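From: Wing-yan Fu
To: packing-notes list
Date: Mar 12, 2021
Subject: Re: Foil-lined bags, fill order and strip folding

Replying inline, trimmed to the parts I can answer.

> The Ornmont bags we got in February keep slumping when we fill them.
> Do you fold the paper before it goes in, or feed it in loose? Also,
> is the perforated basket meant to stay on the bench through the whole
> job, or only for the finished packets?

Paper first. I fold it lengthwise into a strip before it goes anywhere near a bag. A loose sheet catches on the foil lining and drags it up with it. A folded strip has enough stiffness to be guided by one end. Hold it at the top, let it hang, and run the lower part between two fingers to close the layers. If the fold opens again at the bottom, start over from the top; working upward from the bottom puts a twist in it.

The basket stays on the bench the whole time. Mine sits at an angle near the wall, long side running away from me, which leaves the near part of the table clear for folding. Strips waiting their turn lie flat to the left of it.
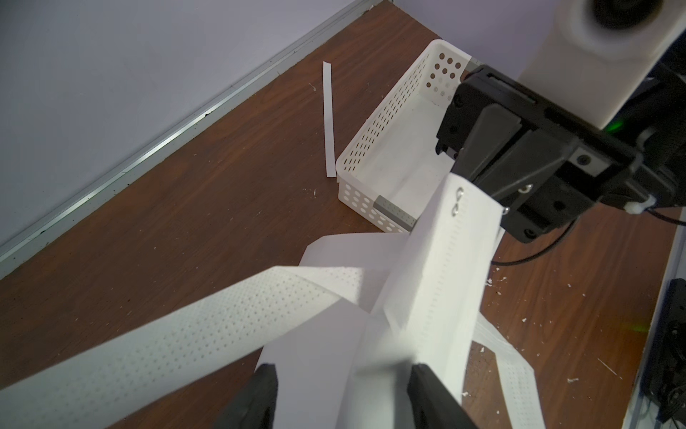 *(Reading time for the rest: 3 min)*

The white plastic baskets with round holes are the ones I would keep using. The floor is smooth, so a flat packet can be slid to the wall and picked up by its edge. The Golanbridge wire trays did not allow this. Corners went through the mesh and the packets came out creased. I logged 18 creased packets from one tray before I stopped using it.

> We put packets in the basket as they come and sort them at the end.
> Is that wrong?

It works for small runs. Past one layer you lose the smooth floor and are picking packets off other packets. The pale translucent ones cling to each other and two will lift as one. I hold each by its edge, lower it until the bottom touches, and then let go. Dropping them from the rim saves very little time, and they land overlapped.
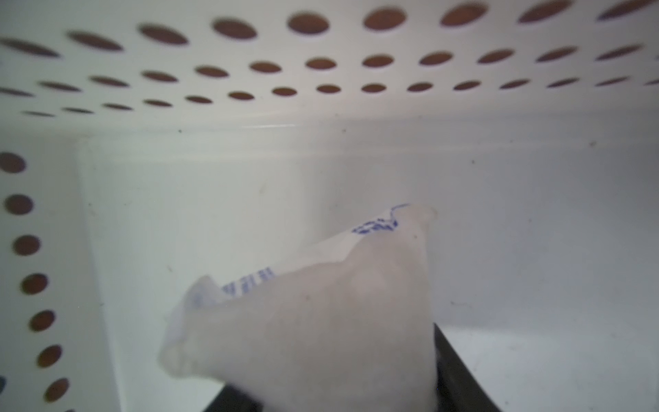 If you do go past one layer, put a sheet of plain paper between layers and stop at 3. The order on the Coetzee job was 1097 packets, packed in lots of 128 with a short last lot, and no lot needed a deeper basket than the one we already had. The short lot should get its own slip. Last time it went out without one and Tretholm sent it back for a recount.

> The foil ones will not stay open. I end up needing a third hand.

Open the bag fully before the paper goes near it. Push the side folds out from inside, then fold the rim outward on one side. The folded band holds the mouth open better than creasing the foil does. Creased foil closes back along the same line every time.

Grip the bag low on the front panel and tilt it so that the mouth faces the hand doing the filling. Paper towel is worse than flat paper for this step. The embossed kind curls back on itself as soon as the end is released, so leave the free end standing above the rim until the lower part is seated, then turn it down in one movement.

Do not press on the foil to flatten it. Wrinkles in the lining make no difference to the fit. A split at the side fold does, and most of the splits I have found were made by someone smoothing the lining with a fingertip.
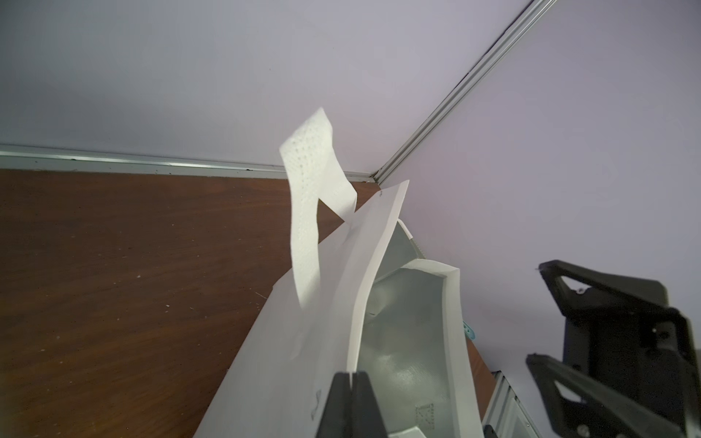
## Open points

- Bag size. The Ornmont sheet lists two widths and the carton label gives only one. If anyone has an unopened carton, please post what is printed on the short end.
- Strip length. I cut to the height of the bag plus one fold. If you are cutting to bag height exactly, please say how you keep the end from slipping below the rim.
- Wiping down. A dry cloth is enough for the tabletop. Anything damp needs time to dry, and the paper picks up whatever is left.

I have not tried the heat-closed version of these bags and cannot comment on the earlier question about it.

Wing-yan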